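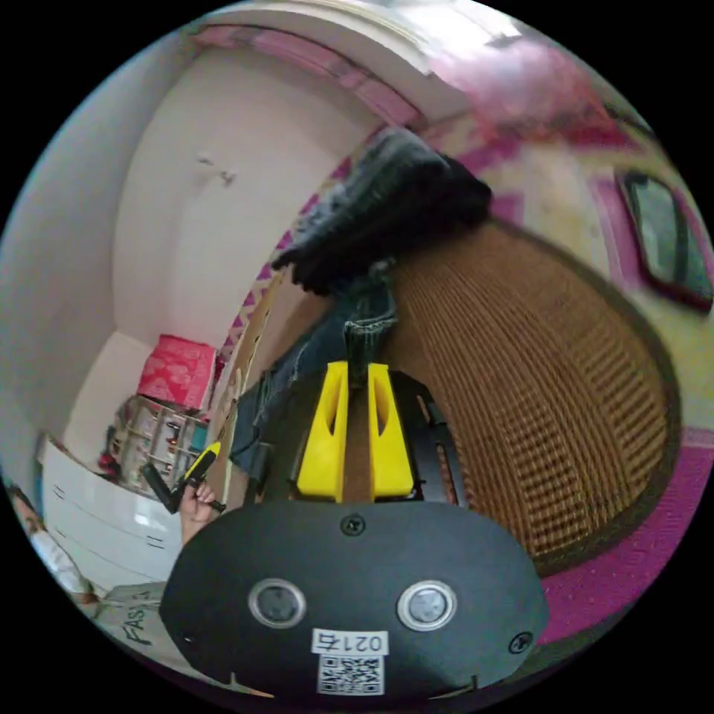

To: Otlow Home Sewing & Mending list
Subject: Re: folding denim so it stays folded

Hi all,

Oh, I was so happy to see this question come up! I have been on a folding kick since February and my family is tired of hearing it, so you get it instead.

> I finally sorted the mending pile and now I have a drawer full
> of jeans and black knits that will not stay put. I fold them,
> I close the drawer, and two mornings later it's a heap again.
> Do you all fold jeans in thirds or roll them? And do you keep
> the darks together? My drawers are the shallow kind, 10 inches
> or so from front to back once you allow for the rail, and the
> denim won't lie flat in them.
> Also, has anyone used the Drelter dividers? Are they worth it?

Thirds, every time! I rolled for years and rolled jeans are fine in a suitcase, but in a drawer they act like logs and push everything else to the back. Lay one leg on the other, tuck the pointy bit of the seat in so you have a straight edge, bring the hem up to just short of the waistband, and then fold in thirds from there. The hem ends up on the inside and the packet stands on its own. If it flops over, the last fold was too loose. Press down on it with your forearm and try again.

For a shallow drawer, turn the packets so the folded edge faces up and run them side to side. I get 4 pairs across that way, and I can see every one of them without digging. Heavy work jeans I leave out of the drawer altogether. They go on the shelf, flat, with the waistbands alternating left and right so the stack doesn't lean.

Black knits are a different animal. They slide! I fold mine smaller than I think I need to and file them between two pairs of jeans – the denim grips and the knit can't wander. So yes, I keep the darks together, and it has the nice side effect that the lint from the towels stays with the towels.

On the Drelter dividers: I have one set and I like them, but try cardboard first. Cut a piece off a shipping box a little taller than the drawer, stand it up on a slant, and it will hold a row of folded things just fine. I covered mine with leftover wallpaper border and it looks so cheerful that I have no plans to replace it. You'll want the stiff kind of box. Cereal box is too thin.

One more thing, about where to fold. I used to do it on the bed and everything sank in the middle. Now I use the floor with a flat mat under me, and my edges come out much straighter. My knees would like a cushion, but that's my next project.

For the person who asked last month about the Iton pattern for drawer liners: I did make it, and it's lovely, but the seam allowance isn't included on the short sides. Add it before you cut. I found out with my good cotton.

And if anyone still wants to join the denim scrap swap, there is room. We are up to more than 150 squares and I would love to see black and gray ones, we have hardly any. The Nikzad quilt block works well with worn knees, so please don't throw those out.

Please write back and tell us how the thirds go in your drawers, I really want to know!

Happy folding,
your list neighbor with the shallow drawers too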